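The Second Pair

Giuliana Marulanda had the budget sheet open on her knees. There was one line still without a number, and in that line she had written only "arms, second pair". The money had to be asked for before February. She watched the two arms they already had, busy with the cases.

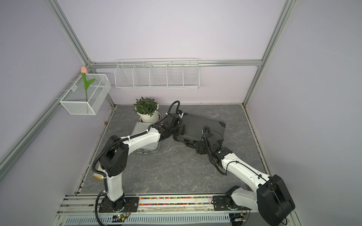
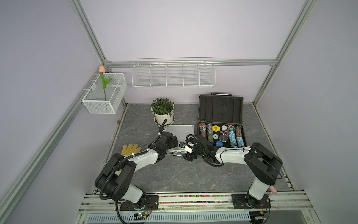
Segundo Benavides told her that she should ask for one pair and spare grippers, and leave the rest for the next year, for a cell at Drunley would cost them 17 thousand before anybody plugged it in.

"And if one arm stops?" she asked.

"Then we wait four weeks for the part – as always."

She wrote 17, looked at it, and wrote 5 on the line for grippers. Then she went to find a stapler.

© May 2021 Plurilano stories | Contact | Back to top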